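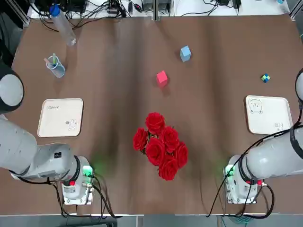

课程留言板上有一条意见,说这门课叫“双臂单元的安装与维护”,结果前两讲都在拧螺丝和理线,机械臂连手都没招过一下,请问什么时候开始学机器人。

这条意见很有代表性,所以放在讲义开头。答复如下:拧螺丝和理线就是机器人。剩下的部分叫软件,隔壁楼有专门的课,椅子也比我们的舒服。

第三讲 双臂桌面单元:从空桌到能交班

一、本讲范围

单元由一张桌子、左右两条臂、两个夹爪、后方的支架与走线区组成。桌上摆什么由任务决定,玫瑰、泡沫方块、托盘、杯子、水瓶、拼色小方块都上过桌。本讲只管这些东西上桌之前和下桌之后的事。控制器是 Drallel 的,支架件由 Melnyk 供货,任务软件用 Trekari。三家的手册各自写得很清楚,凡是涉及另外两家的地方,都写着“请参阅相关设备说明”。本讲义大致就是那份“相关设备说明”。

说到左右,先统一叫法:一律以机器人自己的左右为准,站在桌子对面看的人请自行翻转。维护记录里写“左臂”而心里想的是“我的左边”,下一班就会去拆那条好端端的臂。这种事 Grarncombe 实训点去年十一月出过一次,拆得非常认真,标签都贴好了。

二、桌面与底座

1. 先调桌子,后装臂。顺序反过来也能做,就是要做两遍。

2. 用水平尺沿桌面两条对角线各量一次。四只桌脚都要吃上力,用手掌压四角,哪一角会点头就调哪一角。垫纸片的做法在本实训点已经绝迹,希望大家不要让它复活。纸片会被压薄,而且总在标定做完之后的那个晚上被压薄。

3. 两个底座先用定位销找位,再上螺栓。螺栓按对角顺序分两遍拧,第一遍到半扭矩,第二遍到 12 N·m。扭矩扳手用完旋回最低刻度再放回箱子。每学期都有人觉得这一步多余,每学期也都有一把扳手开始说谎。

4. 拧完在螺栓头和底座之间画一道标记线。以后巡检只看线有没有错开,看一眼就行,不要每次都拿扳手“确认一下”。确认得多了,螺纹就不太想配合了。

5. 桌面保持原色,不铺桌布。曾有小组为了拍照好看铺了一块格子布,视觉定位当场把格子认作目标,左臂很有礼貌地逐格抓了一遍。

三、走线

线缆是这个单元里最容易坏的部件,也是最没有人愿意负责的部件。臂本体有保修,夹爪有备件,线只有扎带。

1. 夹爪出线要留弯。弯留多大,以腕部转到两端极限时线都不绷为准。手动慢速把腕部转到头,停住,用一根手指去拨线,拨得动才算合格。

2. 留弯也别留得太慷慨。线圈垂到桌沿以下没有问题,垂到能钩住人的膝盖或椅子扶手就有问题了。椅子钩住线之后,坐在上面的人通常毫无察觉,还会热情地往后一滑。

3. 扎带的头朝外,剪平。剪不平的扎带头会划手,也会划旁边那根线的外皮,手会自己长好。

4. 动力线和信号线分开走,实在要交叉就垂直交叉。平行捆在一起固然整齐,可是夹爪会时不时自己抖一下,排查的人会先怀疑软件,再怀疑驱动器,两天以后才怀疑那捆漂亮的线。

5. 后方架子上的线允许乱,但每一根的两端必须有同名标签。乱而有名可以修,整齐而无名只能猜。标签用打印的,手写的“主线”“真主线”“主线新”本学期起不再接受。

四、首次上电

上电前,两个人各自独立检查一遍,检查时不要互相提示。两个人一起看,往往等于谁也没看,还顺便聊了午饭。

检查内容:急停按下后能自锁;臂的工作范围内没有人、没有头发、没有挂着的工牌;桌上物品全部清走;夹爪处于张开状态;控制柜门关好。

然后按以下顺序:

合总开关,等控制器自检结束。自检期间屏幕会有一段时间毫无反应,这是正常的,请把手从重启键上拿开。

释放急停,先使能左臂,慢速回零;确认左臂停稳后,再使能右臂。两臂不要同时回零。它们的路径在桌子中间有一段重合,第一次上电的时候,两条臂对彼此的存在都还一无所知。

回零后空载慢速运行 30 分钟再做标定。这段时间里人要留在旁边听声音。均匀的嗡声没有问题;有节奏的咔哒声,停机查螺栓;没有节奏的咔哒声,先看看是不是谁在按圆珠笔。

五、标定

标定分三步,顺序固定。

第一步,夹爪零点。让夹爪完全闭合,在软件里记零,再张开、闭合,重复三次。三次读数一致才往下走。读数不一致时先擦指面,再查指尖螺钉,最后才考虑改参数。把参数改到读数一致当然也是一种办法,和把体重秤往回拨是同一种办法。

第二步,待机姿态。两个夹爪停在各自一侧,指尖离桌面 140 mm。这个高度够放进托盘和大部分杂物,又低到让后面的人能一眼看出臂有没有下垂。每次断电再上电后都量一次,用钢尺,不要用“感觉差不多”。

第三步,双臂对点。在桌面中央贴标定片,左臂先碰点,退开,右臂再碰同一点。偏差写进记录。连续两天往同一个方向偏,回到第二节第 4 条看标记线;两天往不同方向偏,回到桌脚。若桌脚底下发现了纸片,请在记录里写明,不必署名。

标定结果保存时,文件名写单元号和序号。不要写“最终”。目前服务器上有一个“最终”、一个“最终改”和一个“真的最终别动”,臂现在用的是第四个。

六、试抓与试抓物

标定之后要用实物试抓。选物的原则是难易搭配,让毛病早点露出来。

泡沫方块:软,轻,抓歪了也不会出声抱怨。用来查夹爪闭合是否对中。抓起后方块如果总往一侧扭,先看两个指面磨损是否一致。泡沫上的压痕要留意,压痕一深一浅,说明腕部没有摆正。

拼色小方块:有棱角,颜色多,视觉上容易认,机械上容易打滑。用来查夹持力。顺便说一句,把它拧乱不属于本课的考核内容,把它拧回去也不加分,休息时间除外。

托盘:边缘浅,圆角多。用来查两臂配合。一侧先抬就会倾斜,倾斜多少,就是两臂在高度上分歧多少。托盘上印卡通图案还是不印,对结果没有影响;不过带图案的那批确实比素色的更少被人顺走,或者正相反,库房还在对账。

透明的杯子和瓶子:放到最后。透明物件对相机来说属于传闻,时有时无。试抓时瓶里不装水,杯里可以插细棍。细棍碰倒了,说明进场路径太低,把过渡点抬高再来。

玫瑰:用来练密集摆放时的避让。花头挤在一起,夹爪从哪边下去都像是来捣乱的。维护班只需确认一件事,就是张开的指尖从旁边经过时带不带得动花瓣。带得动就退回去查第二步的高度,别急着去说花摆得不好。

七、日常保养

每班开始:擦指面,看标记线,拨线弯,量待机高度。全部做完用不了一首歌的时间,挑长一点的歌。

每班结束:物品下桌,两臂回待机姿态,慢速,先右后左。断电后臂会略微下沉,属于制动器咬合的行程。如果沉下去之后还在继续沉,托住它,喊人,不要松手去找手机拍视频。

每周:用无绒布加少量异丙醇擦夹爪外壳和相机镜头,布分开用。擦过夹爪的布再去擦镜头,整张桌子就会进入怀旧风格。检查各插头的锁紧环,用手拧,不用钳子。

累计运行满 36 小时:重做双臂对点,更换指面垫。垫子两侧一起换,只换磨坏的那一侧看起来很节约,对中会告诉你代价。换下来的旧垫写上日期放进回收盒,不要放回新垫的抽屉。这条写在这里,当然是有原因的。

八、常见毛病速查

夹爪闭合后立刻松开:查夹持力上限,再查指面有没有油。吃完薯片来上课的同学请主动说明。

一条臂不能使能,另一条正常:把两条臂的控制线在柜侧对调。毛病跟着线走,换线;毛病留在原处,查驱动器。对调前拍照,对调后再拍照,恢复后第三次拍照。只拍了第一张的人,常常就是把线插错的人。

运行中偶发停顿:先查线,再查线,然后看网络负载。曾有一次停顿总在饭点出现,原因是柜子和微波炉共用一路插座。微波炉已经搬走,大家对此意见不一。

标定刚做完就偏:有人靠过桌子。桌子看上去很像可以靠的样子,本学期起在前沿贴了提示,请把提示也读一遍。

腕部异响:停机,断电,手动转腕,分辨响声来自关节还是来自线缆摩擦外壳。十次里有九次是线。第十次不要自己拆,填返修单,连同当日记录一起交。

九、交班记录的写法

写做了什么,量到多少,动过哪根线。不写“一切正常”。一切正常的机器没有人会交班,大家都回家了。

下面两条取自往期记录,请比较:

甲:左臂有点怪,处理了一下,好了。

乙:左臂腕部转到头时夹爪出线绷紧,重新留弯,两端极限均可拨动,待机高度复测 140 mm,标签未动。

甲条的作者后来又处理了四次,每次都好了。

十、课前准备

下次课带无绒布、钢尺、记号笔,长发扎起,工牌摘下放包里。每组先读完 Melnyk 支架手册的紧固一章和 Drallel 手册的上电一章,Trekari 的可以只读目录,它的目录比正文准确。

分组沿用本周名单,左臂组和右臂组互换。换之前请再读一遍第一节关于左右的那一段。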